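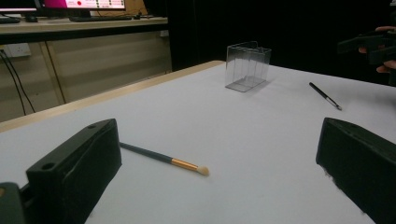 Can a machine tidy a desk or a dressing table yet?

Partly. It can pick up a brush or a pen from a clear surface and put it in an open box, if the objects are not touching each other. For a full drawer, or for anything soft, a person is still faster and makes fewer mistakes.

Skuleck Tabletop Sorting Unit

The Skuleck is a bench-mounted arm with a two-finger gripper, made for light sorting of small items. It is sold to workshops, salons and small packing rooms which have the same kind of objects coming back to the same place every day. We do not recommend it for a family kitchen at the moment.

What it does well
Long, thin items with a hard handle: brushes, pens, small screwdrivers. In our own trial at the Plernine workshop it was given 500 items one at a time and placed 306 of them in the correct container at the first try. We publish this number so that you can judge for yourself if it is enough for your work.

What it does less well
Clear plastic containers are difficult for the depth sensor. We suggest a coloured liner on the inside. Items lying under other items must be separated by hand first. Cloth, cables and paper are not supported.

Specifications
Maximum item weight: 500 g
Maximum finger opening: 40 mm
Work surface: flat, matte, light colour preferred
Power: standard wall outlet
Replacement finger pads: sold in pairs, order code Hosstead 40

Price and delivery
The unit costs $2320, plus tax and shipping. Finger pads are a wearing part and are not covered by the warranty. New orders will leave our warehouse in September.

Before you order
Please send us a short list of the objects you want to sort, with their length and weight. Bianka Bozsik in our customer office reads every list and will tell you if the Skuleck is not suitable. For heavier parts, ask her also about the Ekwueme floor model.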